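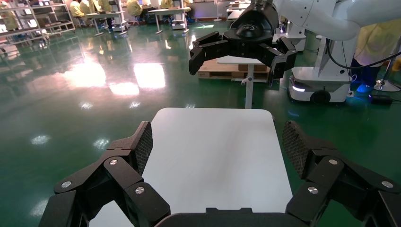
Against the Small White Table

I have bought the small white table 2 times in my life, which is one more than I can excuse. The first was for a studio apartment, where I told myself it would be a desk in the morning and a dining table at night. The second was for a house with plenty of space, and I still can't say what I thought it would do there.

You know the kind. Rounded corners, smooth top, a single pedestal leg if the designer was feeling confident. It turns up in waiting rooms, shared offices, coffee shops that opened last spring and rental apartments photographed for a listing. The Vilevar catalog that came through my door in July had 11 of them, and I had to read the captions to tell several apart. One was called a work table, one a breakfast table and one, God help us, a "moment" table.

The argument in their favor is always the same. White makes a room feel bigger. White goes with everything. A clear white surface helps you think. I have heard this from salespeople, from relatives and from a woman at the Bakilik showroom who patted the top of one as if it were a horse.

I'll grant the first claim, up to a point. A pale table in a dark corner does look lighter than a brown one. The second claim I don't buy. White goes with other new white things. Put it next to an old cabinet that has gone a bit gray and suddenly both of them look wrong, and the next thing you know you're pricing cabinets.

As for thinking, I wrote my best work on a scarred oak kitchen table with a burn mark the shape of Ohio. At the white one I mostly wiped. Coffee rings, pencil dust, the blue smear that comes off a cheap pair of jeans if you lean on the edge long enough. People say a white table is easy to clean, and they're right that a sponge will do it. They leave out how often you'll be holding the sponge.

Then there's the leg. A pedestal leaves your knees free, and I like that. It also means that anyone who rests an elbow on the far side is making a decision for the whole table. Mine tipped a full bowl of soup toward a guest at a speed I would call moderate. I tightened the bolt underneath, and within a month it was loose again. A friend swears hers, a Lurov, has never moved, but she keeps a fern on it and eats on the couch.

My real complaint is with the price. The Bakilik woman's favorite was nearly 2,000 dollars, for a top barely wide enough for 6 plates if everyone agreed to keep their glasses on the floor. You can get a solid secondhand table for a fraction of that from any estate sale, with four legs and a drawer. It'll be heavier and it won't match your shelves. You'll need help getting it up the stairs.

If you already own a white one and love it, fine, keep it. Maybe you're neater than I am, or you don't own a pencil. I'd only ask that you live with one for a winter before you buy the matching second. Mine is in the laundry room now – it holds the detergent, and I still wipe it more than I'd like.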